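Print | E-mail

Stop Throwing Away the Bad Runs

May 3, 2020

I've been reading the Orkel paper on and off for weeks now, mostly on the couch with a cup of coffee going cold next to me, and I want to make a case for the dullest section in it. The headline result is nice. A two-armed robot learns to work a control box, which means pressing buttons, moving sliders, flipping toggles and turning a knob to a number somebody has asked for. Good! I like robots that can work a control box. But the thing I keep going back to is the section on which demonstrations they kept, and the answer is all of them.

If you don't follow this stuff, most teams train a robot by having a person drive the arms through a task over and over, and then they clean up the recordings. The operator overshot the slider and came back? Out. Took three tries to get the fingertips lined up with the knob? Out. What's left is a very tidy pile of perfect performances. Then everyone acts surprised when the robot gets a little bit off course and has no idea what to do about it.

The Orkel group recorded 1,156 demonstrations and trained on every last one, wobbles and do-overs included. The knob is where I think it matters most. You come at it with two stiff fingers, the pointer could be facing any which way, and if you pinch the stem a bit crooked the whole grip wants to slide off when you turn.

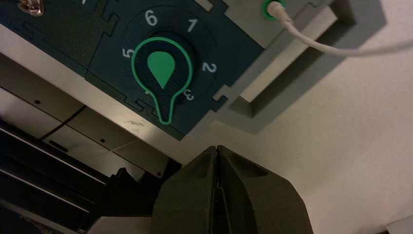
One reader of my March column objects that keeping bad runs just teaches bad habits, and that no piano teacher would hand a student a recording full of wrong notes. It's a fair worry, and I had it too for a long time. My trouble with the piano comparison is that a student already knows what a wrong note sounds like. The robot doesn't. If every recording it gets shows fingers arriving dead center on a button, then "slightly left of the button" is a place it has never been, and it has to make something up.

What the group did about the bad habits part is pretty simple. They tagged the stretches where the operator was fixing something, so the training leaned on the fix more than on the slip before it. That's it, really. A person goes through the recordings and marks where the recovery starts. It's tedious work (I've done a small amount of it myself, on a much worse setup, and I would not wish it on anyone) and it's the kind of work that gets one line in a methods section when it ought to get a page.

Now the numbers, because I know some of you skip straight to them. They ran 100 trials of each task with the new policy and 100 with Prustico, a baseline trained on the cleaned-up recordings only. On the big push buttons there was hardly any difference between the two. You can be fairly sloppy with a push button and still push it. On the toggles the gap opened up, and on the knob it was large enough that I went and checked whether I had the columns backward. I didn't.

I like that they reported the buttons at all, by the way. A tie isn't exciting and it would have been easy to leave it in an appendix. To me that tie is the most useful row in the table, since it tells you when the extra labeling isn't worth your afternoon. If your task is all buttons, go ahead and throw out your messy runs and get some sleep. 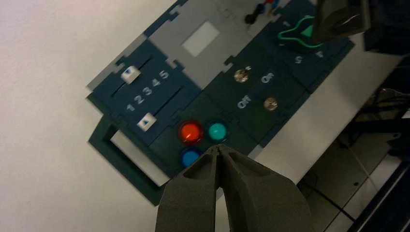
Vol. 9, No. 2

Where I part ways with the authors is the way they talk about success. Each trial gets a yes or a no. The slider ended up at the right number or it didn't. I understand why people do it this way, it's quick and nobody argues over it, but it hides the very thing they were studying! A run where the arm goes straight to the slider and a run where it misses, backs up, looks lost for a while and then gets there both count as one yes. If your whole pitch is that recovery matters, please tell me how often it recovered. I'd have traded half the charts in that paper for a single column that said so.

The folks at Canano tried something along these lines on their own bench last year. They scored every run twice, once for the result and once for the number of corrections along the way, and the two lists didn't agree. Their best policy by the yes-or-no count was the worst at getting itself out of trouble. It had simply been good at staying out of trouble, on a box that never moved from one trial to the next. Shift the box over by a hand's width and the ranking flipped. I remember reading that and feeling a bit sick about some results I'd been bragging about.

And a box like this is a great place to do that kind of scoring, much better than the usual blocks and cups.
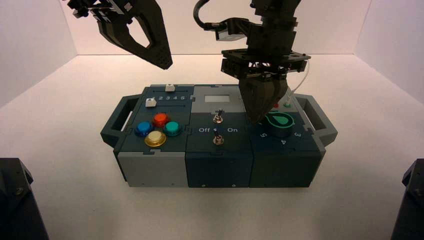
The controls have numbers and labels printed right beside them, so you can ask for a setting and then go see what you got. A slider that should be at 4 and ended at 3 is a different mistake from a slider that was never touched. A toggle is on or off. The knob gives you a pointer, which means you can write down how far off it was, in which direction, and whether the robot noticed. With blocks in a bowl you mostly get "in" and "not in," and after that you're squinting.

I do have a smaller gripe about the operators. The paper says the demonstrations came from experienced people, and I think that undercuts the idea a little. Experienced people make small, graceful mistakes. I want to see the runs from somebody's first morning at the controls, with the panicky overcorrecting and the fingers closing on nothing. When I gave a talk on this at the Rustad workshop, the pushback was that beginners would add too much noise. Maybe they would! I'd like to see it tested before we all agree on it, though, and this group has the setup to do it. 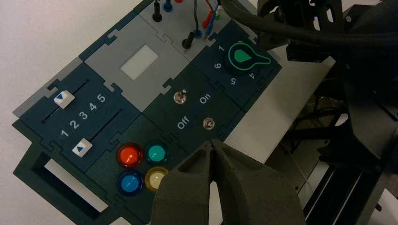 The control board, with gripper fingertips near the yellow button.

So my ask for the next version is small. Keep the full set of recordings, same as now. Publish the recovery tags along with them so the rest of us can argue about where a fix begins (I already disagree with the definition in their appendix, which waits for the fingers to reverse direction, and I think it often starts sooner than that). Report corrections next to successes for every task, buttons included. And move the box between trials, even a little.

I've started re-tagging my own old data on the same plan. It's slow going, and I'm still on the sliders.

Print | E-mail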